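Ticket: Booking page shows wrong closing time / double emails
Product: Cinetley room booking, hosted
Site: Abreu community center, Dretville
Opened by: Teodoro Beltrán
Status: Waiting on customer
Priority: Normal (was High)

Problem as reported

Two things, maybe related. Public booking page says we close at 8 pm. We close at 9. Admin side says 9, the sign on the door says 9, only the page is wrong. Also everybody who books gets the confirmation email twice, a minute or so apart. Started after the November update I think. People are leaving early becuase they think they're getting kicked out.

What I tried before opening this

Logged out and in. Cleared the cache on the office PC. Different browser, same. My own phone on cell data, same, so not our network.
Changed hours to 10 pm, saved, changed back to 9, saved. Page never moved off 8.
Turned confirmation emails off. Made a test booking. Still got one email! So one of the two is not coming from where the switch is.

Log

9:10 am - Support asked for the time zone setting. Ours is right. Checked it under Site and under Account, both match.

9:40 am - Support says there is a third time zone setting under each room. Did not know that. Went through them. 6 of 13 rooms are one hour off. All 6 are the ones we copied from the old template when we moved over from Bimik. Fixed the first one, page still says 8.

10:25 am - Support says the page takes its hours from whichever room is first in the list, alphabetical. For us that's Annex, one of the bad six, and not the one I fixed. Fixed Annex. Page says 9 now. Fixed the other four too. That half is done, thank you.

11:05 am - Emails. Support asked if the Bimik connector is still on. Said no, we canceled Bimik. Then looked and yes it is, under Integrations, scroll down, last one, little green dot. It won't let me remove it. Button goes gray and comes back, no error message.

11:30 am - Support says connector can't be removed while any room still has a Bimik calendar ID. Found IDs on the same 6 rooms. Deleted them one at a time, the bulk edit doesn't show that field (please add it, this took forever).

1:15 pm - Connector gone. Test booking with emails on, one email. Test booking with emails off, none. Good.

1:50 pm - New one. Game room lost its photo on the public page when I saved it, just a gray box. Re-uploaded, gray box again. Support says max 100 characters in the caption field or the picture gets dropped silently. My caption was a whole paragraph with the rules in it. Cut it way down to what's below and it showed up right away.

Small pool table, green top. Short wooden cue. Ask at the desk.
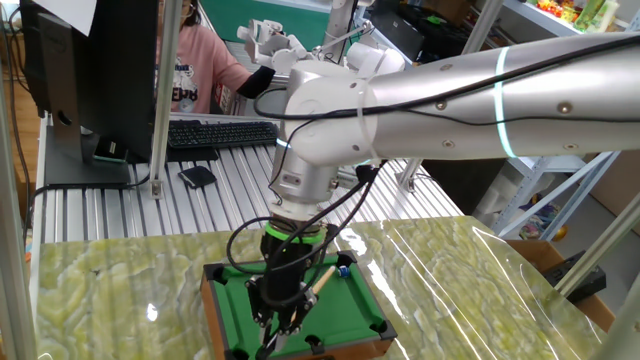

Still open

1. Why did the copied rooms come over an hour off? If we copy another room from that template will it happen agian? For now I'm telling the staff not to use it.

2. The 6 rooms have old bookings with the wrong end time. New ones are fine. Can you shift the old ones on your side or do I open each one by hand? Hoping for the first.

3. Caption limit should say something when you go over. A red line, anything.

Support reply, 2:30 pm

Template keeps the zone of the account it came from, so yes, it would happen again. Delete the template and make a new one from Annex now that Annex is right. We can shift the old bookings for you, need a yes in writing and the room names exactly as they show in admin. Caption warning passed along as a request, no date on it.

Teodoro, 2:45 pm

Yes to shifting them. Room names coming after I get off the desk, I'm covering until 4. Leave this open please.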